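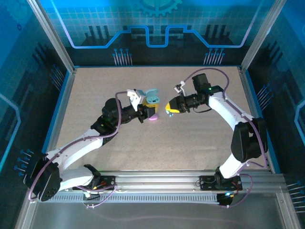

*Notas para la charla · equipo de juguetes, taller Zinchenko · noviembre*

**Arranque** (4 min, no más)

- Saludar. Pedir que apaguen móbiles.
- Figuritas de piezas: celeste, amarillo, rosa. Colores que se distinguen de lejos, insistir.
- Tema de hoy: juguetes que se montan y se desmontan. Qué pieza va primero, cuál se pierde.

**Piezas sueltas**

- Las pequeñas ruedan, acaban debajo de todo. Bandeja con borde, siempre!!
- Caja Skivgate: 200 piezas, sin separar. Mal.
- Caja Minus: 40, por color. Mejor. Pasarla por la sala.

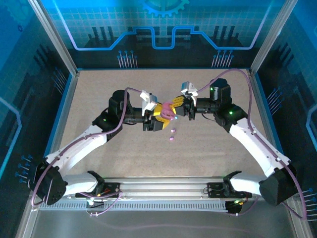 - Piezas redondeadas: cuesta agarrarlas, mejor por los lados. Probar con los dedos, que lo haga alguien del público.
- No forzar el encaje. Si no entra, girar y otra vez.
- Guardar por color, no por tamaño (aqui siempre hay debate, cortar pronto).

**Cierre**

- Hirico: enseñar el catálogo, rápido.
- Preguntas. Recoger las piezas antes del café.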